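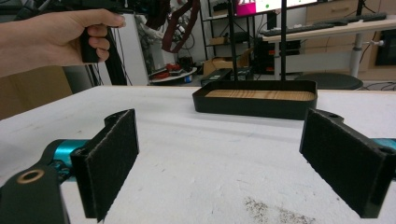 The Bando kit from Trasolach is a gripper that a person holds by hand. It has 2 fingers that face each other. Each finger has a dark pad on its inner side. When the fingers close, the pads press on an object from both sides. A robot can later copy the same motion. Setup takes some 15 minutes with a grown-up.
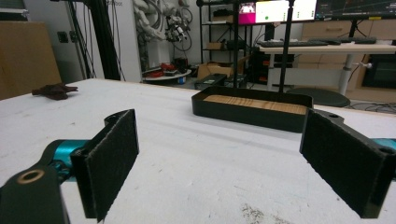 Stovdale, October

Opening the fingers wide comes first. The tray sits on the white table with a light wooden board inside it. A robotic arm can hang from a mount above the floor, like the white one in the back. The kit is sold for ages 4 and up. Spare pads come in packs of 2 from McKinnon.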